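Proyecto Halteo: elegir una tela para la mesa de trabajo
Ingegerd Magnusson y Helmut Kleinschmidt

Empezamos en diciembre con una pregunta muy sencilla: ¿qué tela conviene poner sobre una mesa para que las piezas pequeñas no rueden y se vean bien? ¡Nos dio para mucho más de lo que pensábamos!

Materiales
Reunimos 10 retales de la tienda Sivumari, de tonos claros y oscuros. Cortamos cada uno en dos trozos y lavamos solo uno de ellos, para comparar.

Procedimiento
Inclinamos un tablero poco a poco, alrededor de 15 grados, y anotamos cuándo empezaba a deslizarse una tuerca. Repetimos cada prueba cinco veces. Después fotografiamos los retales con la misma lámpara — esta parte nos encantó, porque el color cambia muchísimo según la luz.

Resultados
Los tejidos lisos dejaron caer la tuerca enseguida. El gris oscuro fue nuestro favorito: sujeta bien, disimula las pelusas y hace que cualquier objeto claro resalte de maravilla. 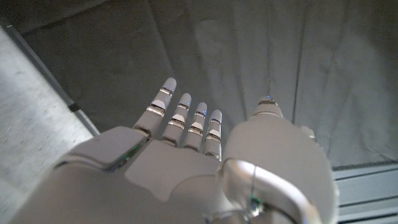
Figura 1. Gris claro y metal brillante sobre tela gris oscura.

Nos queda por medir el desgaste. Helmut quiere probar también con fieltro, y ya tenemos dos muestras guardadas para la próxima entrega.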